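The 4 p.m. load-in is the first thing that goes wrong. It always does. Tonight it's a sales kickoff for a plumbing supply firm, 540 people at round tables, and the hotel has put the bar where the stage was meant to go.

Siyabonga Dlamini looks at it for a while. Then he goes and gets a coffee.

"We move," he says when he's back. "Bar's not moving. Bars never move."

He runs Pledden, a hired-entertainment outfit out of a shared office over a tile shop. Magicians, mentalists, a close-harmony trio, one very good juggler. December is most of his year. He books seventeen-hour days for himself and then complains about them to anyone in the van, at length, cheerfully.

I rode along for part of the season. These are mostly notes.
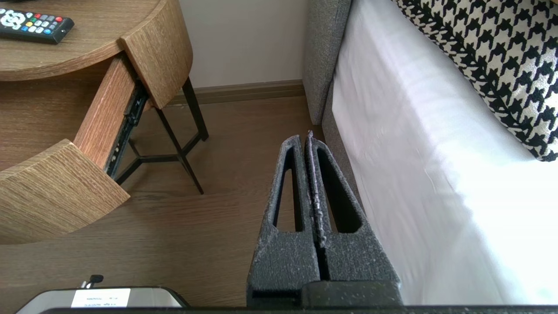
The trade has changed, he thinks, and mainly in the last few years. Companies used to want a headliner. Forty-five minutes, lights down, everybody facing front. Now they want stuff happening *between* things. Between the salad and the chicken. Between the award for Best Region and the award for Most Improved Region. A mentalist who can do six minutes at table nine and then get out before the CFO stands up.

Shorter sets, more of them. The performers are split on it. Some love the tables, you can see faces. Others trained for a stage and hate working next to a bread basket.

Pay is a sore point too. A table act gets booked by the evening, and an evening can mean anything. Dlamini now writes the finish time into every contract in bold. He started after a boat party that wouldn't dock.

## The brief nobody reads

Every client fills out a form. Names to avoid, topics to avoid, who just got laid off, whether the CEO will play along. Pledden's form is 3 pages and Dlamini says most come back with one page done, and that one's the parking.

So he phones. He's good on the phone, warm and quick, a bit nosy. What happened last year? Did people stay? Who left early and were they important? By the end of the call he knows about the merger and the bad caterer and the fact that the whole of the Kenimby branch will be sitting together near the door on purpose.

"If I know where they're sitting I know the show," he says.

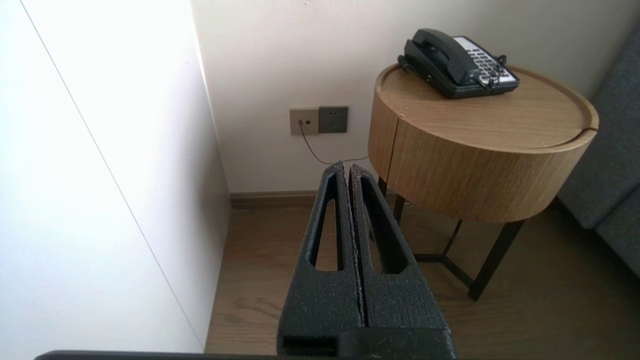
## What it costs

Pledden's basic evening, two acts and a host, is priced at $1,919. Odd number. There's a story about it involving a spreadsheet and a rounding mistake that clients turned out to like, becuase it looked worked out. He kept it.

On top of that: travel, sound if the room needs it, a meal for each performer. The meal is the line clients try to cut. He doesn't let them. A hot meal, sitting down, before the doors open. He has walked away from one booking over sandwiches and would do it again.

The bigger agencies charge more and send a manager in a headset. Afolabi, the main rival in town, does the big ballroom stuff, with dancers and a video wall. Dlamini is polite about them. Mostly. He'll say their lighting is gorgeous and then change the subject.

Where he beats them is notice. A client calls at lunch, speaker's stuck at an airport, can you fill thirty minutes tonight. He'll say yes before checking. Then the calls start — juggler first, she lives closest.

Worst one so far: a retirement dinner out at Stestley, 76 guests, and the guest of honor didn't want a fuss. Really didn't. The mentalist had been told to bring him up on stage. She took one look from the back of the room, skipped it, and did the whole routine with his brother in law instead. Huge laughs. The man himself shook her hand on the way out, didn't say a word.

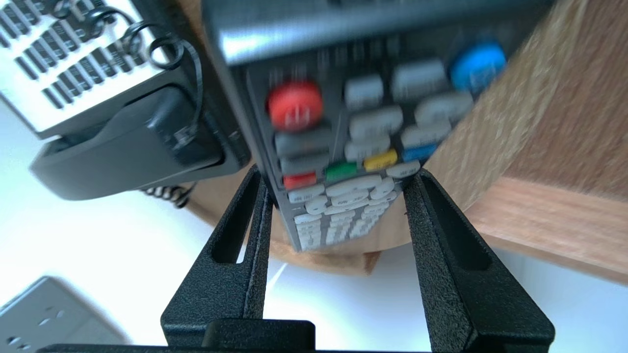
Back to the plumbing people. The stage ends up in a corner under the exit sign, which buzzes. Sound check is short. The trio runs half a song, stops, asks if anyone can kill the music in the lobby. Someone goes to ask. The lobby music stays on.

Doors at six. By half past the room is loud, that flat hotel-ballroom loud, and the juggler is working the line at the bar with three wine corks and somebody's car keys. People film it. She does table fourteen, table fifteen, gets waved over to two, which wasn't on the list but it's the owner's table so she goes.

Dlamini stands by the kitchen doors with a running order folded in his back pocket. He's already crossed out half of it. The speeches are running long — the Best Region guy has brought slides — and the mentalist's slot has gone from twelve minutes to seven.

He walks over and tells her. She nods, drops the envelope bit, keeps the phone number bit.

She goes on at nine twenty. Corner stage, buzzing sign and all. The back tables can't see much so they stand up, and then the ones in front of them stand up too, and for the last couple of minutes the whole room is on it's feet around a woman holding a marker.

Then dessert. Dlamini eats his standing up, in the corridor, with his phone under his chin. A law firm. They want to know what he's got for tomorrow.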